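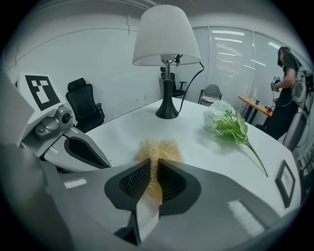

Sturklow shop refits finger pads on its hand-held grippers

The Sturklow workshop has changed the way it looks after the pads on its hand-held grippers, following a run of worn fingertips in April.

Each gripper closes two fingers on whatever the operator wants to pick up. The black mesh pads on those fingers take most of the wear. Until this spring they were replaced only when somebody reported a slip. They are now changed after 400 closing cycles with rough material, and the fingers are checked for alignment at the same time.

Crescencio Arrieta, who maintains the grippers, said dry fibrous material was the hardest on them. Bits of fiber work into the mesh and stay there, and the pad starts to slide on smooth objects such as bottles and picture frames.

"You brush it out and it looks fine, then you pick up something with a hard edge and it turns in the fingers," Arrieta said. "By then the pad is done."

The job takes 14 minutes for one gripper. The old pad is peeled off, the finger is wiped down and left to dry, and the new pad is pressed on from the tip back toward the base. Arrieta then closes the fingers on a clump of fibrous material and on a flower stem. If the stem creases on one side only, the fingers are out of line and the mounting screws are loosened and set again.

Camera mounts are checked during the same visit. The square marker on top has to sit flat on its plate, and the lens is cleaned with a dry cloth. Cables on the portable units get a pull test at both ends, and straps are looked over for fraying.

The pads come from Casado, which supplies them in packs of 16. A thicker pad from Funel was tried on one gripper over the winter. It lasted longer but kept the fingers from closing fully on thin items, and the shop went back to the original.

Stirkico, which runs the largest group of operators using the grippers, has asked for the same schedule at its own site. Arrieta spent a morning there showing staff how to do the change and left a written sheet with the screw settings.

So far 19 grippers have been refitted. The rest are due before the summer, starting with those that have been out on loan the longest. Operators are asked to write the cycle count on the tag when they hand a unit in.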